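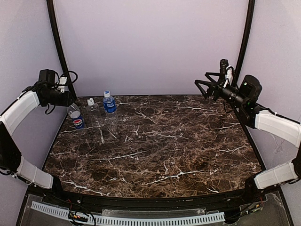 Three plastic bottles at the back left of the table.

Sponsorship Results Checker, part-time
Gritico, Misodcombe office

Gritico places brands at road races, street fairs and college games. We hand out things with logos on them. After each event, somebody writes a report saying the crowd loved it, and the client gets a chart with a line going up. I have signed plenty of those reports and I believed maybe half of them.

We want a person who will go to the event and find out what happened.

The job is 20 hours a week, mostly weekends from spring through October, with a slower stretch after that. You would cover two accounts to start. One is Pace, our 10K and half marathon series. The other is Stotosov, a regional credit union that has paid for a tent at every Misodcombe street fair since before I got here and has never asked what the tent does.

What you would do:
Stand near the booth, without a staff shirt, and keep a tally of who stops and who walks by.
Talk to people an hour later and see if they can name the sponsor. Many can't. Write that down too.
Check the trash cans for our giveaways before the cleanup crew gets there.
Write three pages or less, in plain words, within two days.

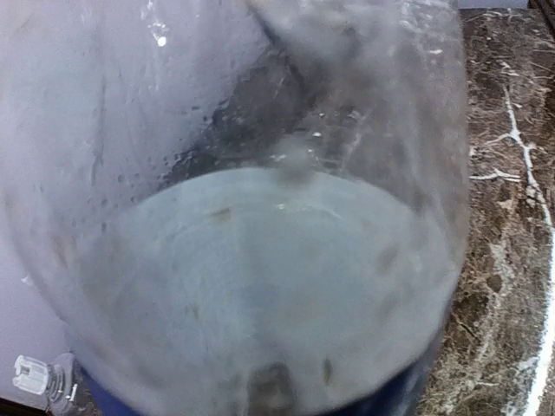
We don't want the word "impressions" in those three pages unless you can say who was impressed and how you know. The same goes for "engagement," "buzz" and "activation." At last year's half marathon we claimed a reach that was bigger than the population of the county. The client framed it.

You need to be comfortable walking up to strangers and comfortable with a spreadsheet. A marketing degree is fine. So is a few years of waiting tables, which I would trust a little more. You need your own way to get to events, and you can't have a side job with any of our clients.

Pay is $175 per event day, plus an hourly rate for the writing that we will tell you on the first call. Mileage is paid. There is no bonus tied to good results, and if anyone here offers you one, please tell me.
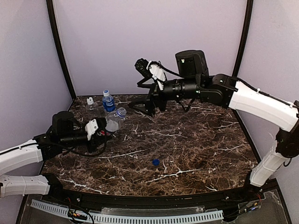
Noemi Gentile read a draft of this ad and asked whether we would really send a client a report saying their money was wasted, or whether the checker's pages would just end up in a drawer. Fair question. The written agreement is that the client gets your pages in full, on the same day as ours. I'd still ask about it at the interview.

To apply, send a one-page letter to Morena Amato at the Misodcombe office by 1/14/23. Tell us about a promotion you saw in person and why you think it did or didn't work. Skip the cover design. Résumés are optional, and references come later.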